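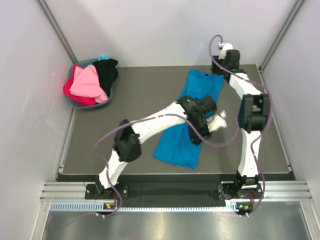

T-shirt folding

T-shirt folding is the domestic task of reducing a T-shirt, after washing and drying, to a smaller and more or less rectangular shape for storage. It comes between drying and putting away, and in many households it is the point at which laundry stops for several days. The task needs a flat surface and the shirt. It is also done on beds, on knees, and against the chest with the collar held under the chin, with results that vary.

The T-shirt is generally counted among the easier garments, being simpler than the fitted sheet and less tedious than the sock. Its difficulties come from the cloth. Cotton jersey stretches, curls at cut edges and does not hold a crease unless pressed, so that a shirt laid straight may be crooked again by the time the second sleeve has been dealt with.

Preparation

Most written instructions assume a shirt that is already spread out, facing down, with its sleeves extended. Shirts are seldom found in this state. They come out of the basket bunched, twisted along their length, or with one sleeve pulled through to the inside, and a large share of the work lies in getting from there to the beginning of the instructions.

The usual approach is to find the shoulders. The shirt is lifted by the two shoulder seams, given a shake and lowered on to the surface hem first. Where the shoulders cannot be found, the hem will do, as it is the longest continuous edge and easy to recognise by its double line of stitching. A shirt picked up by the hem lands upside down, which matters only to people who mind. Ngaio Lockyer, in the household manual The Second Basket, calls this stage "the search" and gives it a longer chapter than folding itself. Reviewers complained. The chapter was kept in the second edition and slightly extended.

Methods

The square fold

Also called the shop fold. The shirt is laid face down, each side is brought in towards the middle with its sleeve doubled back, and the hem is taken up to the collar. Turned over, it shows a flat front with the neckline at the top. Shops favour it because the printed design remains visible. At home it stacks well until somebody wants the shirt at the bottom.

The half fold

The shirt is folded lengthwise, sleeve to sleeve, and then once or twice across. It is quicker than the square fold and leaves a vertical crease down the middle of the chest. Many people who use it were taught it by a parent and regard the crease as part of the shirt.

The pinch fold

The shirt lies on its side and is gripped at two points along an imaginary line running from shoulder to hem. One hand crosses over the other, the shirt is lifted and shaken, and it falls more or less folded. The method is much demonstrated and can be very fast. Keith Tomoana, who taught it at evening classes for several years, observed that pupils learned it within the hour and had forgotten by the following week which hand went over.

The file fold

A square or half fold taken further, until the shirt forms a small packet that will stand on its edge. Shirts are kept upright in a drawer, like cards in an index. The arrangement depends on the drawer being nearly full. Once a few shirts have been removed the rest lean over and lie down.

Rolling

Rolling is popular with travellers and is held to save space. Whether it counts as folding is disputed, chiefly by people who fold.

Folding boards

A folding board is a hinged panel on which the shirt is placed and then turned in by flaps. Two household models are often mentioned together. The Fumora has three flaps and is sized for adult shirts. The Tridel has four and comes with a leaflet explaining the fourth. Both give very even results, provided the shirt has been laid flat and straight beforehand, which returns the user to the problem described under Preparation. When not in use the boards are kept behind wardrobes, and they are frequently sold in nearly new condition.

Speed and dispute

The best-known folding contest is the Landico Cup, held each October, in which entrants fold 10 shirts from a mixed basket. Folds are judged for squareness, and a sleeve left showing carries a penalty of 2 seconds. The rules say nothing about rolling, an omission that Clem Faulkner exploited in his first year and that was afterwards discussed at length in the newsletter.

A household survey by Do-yoon Bae, published on May 9, 2022, collected answers from 718 adults. A majority described their own method as the normal one. Of those who shared a home, 200 said they had at some time refolded a shirt folded by somebody else, and most had waited until the other person left the room.

Storage and creasing

A folded T-shirt keeps its shape best under light pressure. Too tall a stack presses hard lines into the lower shirts, and a loose one slides. Printed designs may stick to themselves if folded inward while warm from the dryer. Tane Rakena recommends alternating the direction of the collars so that the stack stays level, and concedes that he does this only with the shirts on show.

Not folding

Shirts may also be hung, or taken directly from the clean basket as required until it is empty. The second practice has no agreed name.

See also

Fitted sheet
Ironing
Laundry basket
Sock pairing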